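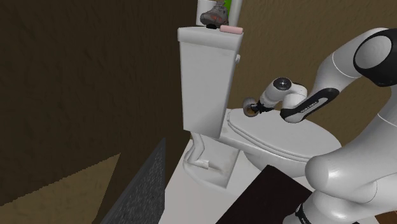
Toilet lid scene in the simulator, Franka arm, lid closed.

Re: [skoris-users] Joint impedance vs. operational space on the lid tasks

> We swapped the controller on the bathroom set and the success
> rate moved more than we expected. Before we redo the kitchen
> set, has anyone compared the two with the same gripper and the
> same seeds? We are on the Kakent fingers, stock friction.

Yes, in April, same fingers, same seeds. 300 episodes per controller, closed lid at the start, arm to the right of the toilet as in the render.

Joint impedance: 212 successes.
Operational space: 243 on paper, but I would not quote that yet. The success check in Skultiretti fires on lid angle alone, so an episode where the forearm shoves the lid up counts the same as one where the fingers lift it. I am rescoring with a contact test on the fingertips.

Most of the joint impedance failures are at the approach. The wrist comes in low over the back of the lid and the fingers stall against the tank. Raising stiffness on the last 2 joints helped a little and made the contact noisier. With operational space the approach is cleaner, but the elbow drifts unless you set a nullspace target -- the default in the Vanags config is zero gain, so check that first.

Clutter on the tank lid (sneaker, pink bar and so on) is left in for both runs. It did not matter for the lift itself. It did matter for the wrist camera policy, which sometimes went for the clutter first.

Timing: median episode was 393 control steps with joint impedance. Operational space was shorter, but the stalled episodes run to the limit and skew any mean, so please post medians.

What physics timestep are you using? At the coarser setting the fingers sink into the lid edge on contact and both controllers look better than they are.

Configs are in the Vanags branch under lid_compare.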